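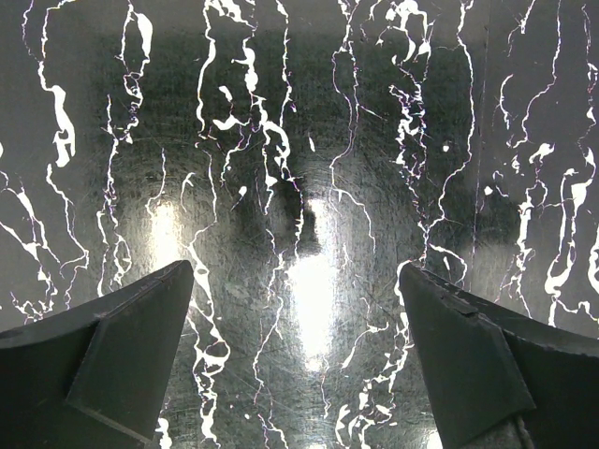

Zollemmont_Bench
Forum regular, automation hobbyist, Ustville

Running an open day demo with two arms folding cloths, what do I need to sort out beforehand?

Hi all. Quick one as I'm between jobs here. We've got an open day at the Zollemmont workshop in December, public coming through from 10 am, and I've been handed the two-arm folding demo. Expecting 69 people on the booking list plus walk-ins. Never done one for the public, only for people who already know what they're looking at.

Main worry is the tabletop. It's black gloss with a white marble pattern, looks great to visitors, but it's full of fine scratches and swirl marks and it throws the light straight back up. Under the overheads you get a big white glare patch between the fingers. Do I matte it? Cover it? Leave it alone?

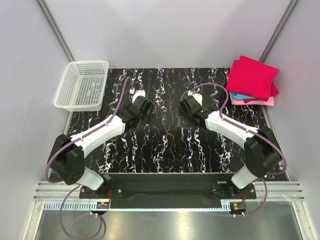 Other thing is pacing. One fold cycle is slow if you're a kid standing at the front. Thinking of starting with the folded stack on the right and the basket on the left, then just letting the arms move cloths one at a time while I talk. But what do I say when it misses a pick?? And how close can people stand? Budget left is $1491 so no fancy barriers. Any help appreciated, setup is Tuesday.

Dijkstra
Member, 2189 posts

Did one of these at our community college last year so here goes.

Surface first. Don't polish it, don't spray it the night before a demo either. Whatever you've been training or tuning on, keep that on the day. If the arms are used to that pattern and you chuck a grey mat over it you'll be debugging in front of a queue. For glare, kill the overhead closest to the table or tape a bit of baking paper over the light as long as it's an LED that runs cool. Check with the lights at the time of day you're acutally open. We tested at night, and then the morning sun came in the side window and that was that.

Pacing: short runs. Two cloths, stop, questions, reset. Put a sign up with the next start time so people wander off and come back. Missed pick, just say "it missed, watch what it does next". People like that bit more than the clean ones. Kids especially.

Distance: rope and a couple of stands, well outside full reach of both arms. Work the reach out with the power off. One person on the e-stop who does NOT also do the talking. Tidy any cable hanging off the front edge before doors open, little hands go straight for it.

Spare cloths in the same colours too. We had one go home in somebody's pram.

Mametti
New member

just use a video on a loop, alot less hassle. thats what we did at the Ustville show and everyone was happy enough

Zollemmont_Bench
Original poster

Cheers both. Not doing the video, the whole point is they see it live, but I'll have one on a laptop for when we're resetting. Dijkstra, good call on the lights, hadn't thought about the morning. Going with the rope. Will try the baking paper thing Tuesday and post back if it helps with the glare.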